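Part 4 of the Prollgate notes: recording parcel demos without losing your will to live

You should have the arms calibrated and the gloves paired by now. If not, go back to Part 3, and take a snack.

## What one example looks like

One example is one parcel: pick it up, get the waybill facing up on the plate, let go, stop recording. Everything from the first reach to the last open finger belongs to the same episode. Three parcels in one file is three parcels nobody can use, as Subbarao Shetty will explain to you at length.

Before you hit record:

1. Set both hands where the head camera can see them.
2. Check that the plate is clear and the scale lines along its edges are readable.
3. Open all the camera views and look at them. A green light in the software means the cable is plugged in, and that's all it means.

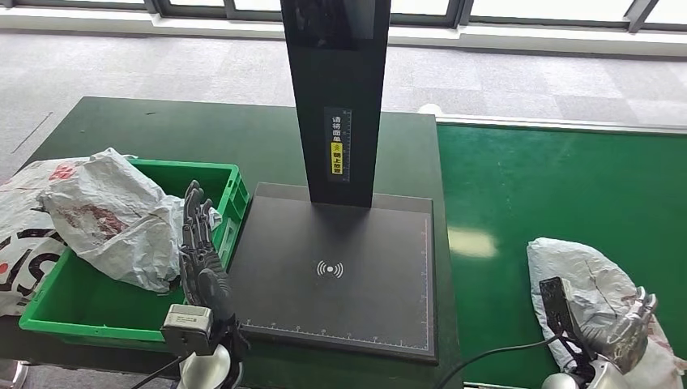
*Head view. Crate on the left, plate in the middle, parcel in the right hand over on the belt.*

Move at the speed of someone being paid by the hour. Quick, heroic grabs look terrific in the moment and teach the policy to fling things. Vimala Arumugam reviewed our first 25 episodes and kept 14, and most of the rejects were me showing off.

## Soft bags

Bags are where your afternoon goes. A box has the same shape every time you meet it. A crumpled bag has a new one whenever you breathe near it, so you want plenty of examples and you want them to differ. Turn the bag, squash it, flip it over, start again.

Get the fingers in under the bulk of the bag before you close them. Pinching a single crease sometimes works, and the model will learn to pinch creases forever, with the success rate you'd expect.

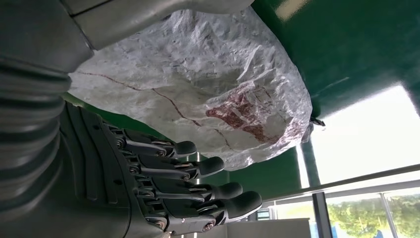
Prollgate Bench Notes, no. 14

Use the wrist view to check your fingertips. In the one above, the bag bulges down over the upper two and the rest of the hand is in plain sight, so a reviewer can judge the contact. If the bag fills the whole view, keep the episode but tag it `occluded`. Don't be offended by how crooked everything looks. The camera rides on the wrist and has no opinion about which way is up.

## Bottles

Wrapped bottles come next, once your bags are passing review. Clear film throws reflections all over the place, and they shift as the hand moves. Resist the urge to pull the blinds – the model has to cope with daylight sooner or later, and it may as well start on Tuesday with the rest of us.

Line the hand up above the bottle and pause for a beat before closing. That pause gives the labeller a clean spot to mark the start of the grasp.

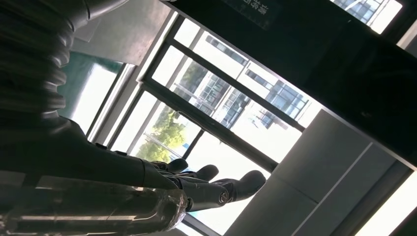
*Wrist view with a film-wrapped bottle, lower left, and a great deal of window.*

## Keep, tag or bin

- Fumbled, then recovered: keep, tag `recovery`. These are worth more than your tidy ones.
- Dropped on the floor: bin, unless you want a robot that's practised at it.
- Waybill face down at the end: bin.
- Somebody's sleeve in view: keep, tag `person`.

Name the folder by object and shift, and never by mood. We still have one called `ugh_bags_again` holding up to 3000 frames of something, and Rhonda Beaudoin won't let me delete it until I've gone through the lot.

Upload before you go home. The loader in Part 5 expects the tags spelled exactly as they are here, in lower case.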